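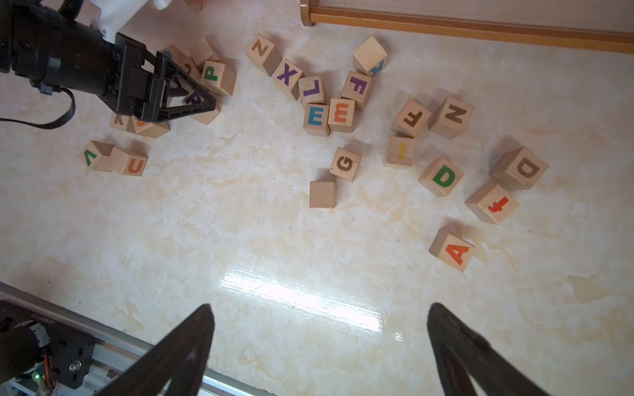 Toy and Play Table Check – Rangel Family Playroom
Checked by: Érica Conceição
Date: 01/09/2022

Thank you to everyone who tidied up after the August sessions, it made my morning so much easier! I've gone through the letter blocks and the table as usual, and written down rather more than the form asks for, because I know several of you like to read the comments over your coffee.

LETTER BLOCKS

Surfaces smooth, no splinters – OK
Comment: The wood is unpainted, so please keep running a thumb along every edge when you put them away. I did each one twice and found a single rough corner, on a block with a purple letter. Detlef Schmieder sanded it for me and it's back with the others.

Letters clear and not flaking – OK, one to watch
Comment: The colors are holding up nicely. One of the orange letters is a bit worn on one face, but it doesn't come off when I rub it with a damp cloth. I'll look again next time.

No cracks or loose pieces – OK
Comment: Nothing to report. They really are sturdy little cubes.

Size suitable for the age group – OK for threes and up
Comment: Please don't lend them to the baby corner, even for five minutes, even if somebody's big sister asks very sweetly.

Clean – OK
Comment: Wiped with mild soap and dried on a towel. No soaking, please! Bare wood swells, and we lost a few from the old Tovine set that way.

PLAY TABLE

Top clean, no sticky patches – OK
Comment: The marble pattern, all cream and peach, is lovely to look at and very good at hiding dried juice. Go over it with your hand as well as your eyes.

Edges and corners – Action needed
Comment: One corner guard has come unstuck again. Tarcísio Paiva has a new one in the cupboard and will fit it before the next session.

Steady when leaned on – OK
Comment: I leaned on all four sides with my full weight and it didn't budge.

Lighting – OK, with a comment
Comment: The top is glossy and the overhead light bounces off it quite strongly, so a child sitting in the wrong place may squint. Try moving the chair along a little before you turn anything off – we do need the light for reading the letters.

FLOOR

Clear of blocks – One found
Comment: Under the radiator, of course. I found it with my foot.

Next check: Dirceu Figueiredo, using this same form. Dirceu, the sandpaper is in the top drawer, behind the tape.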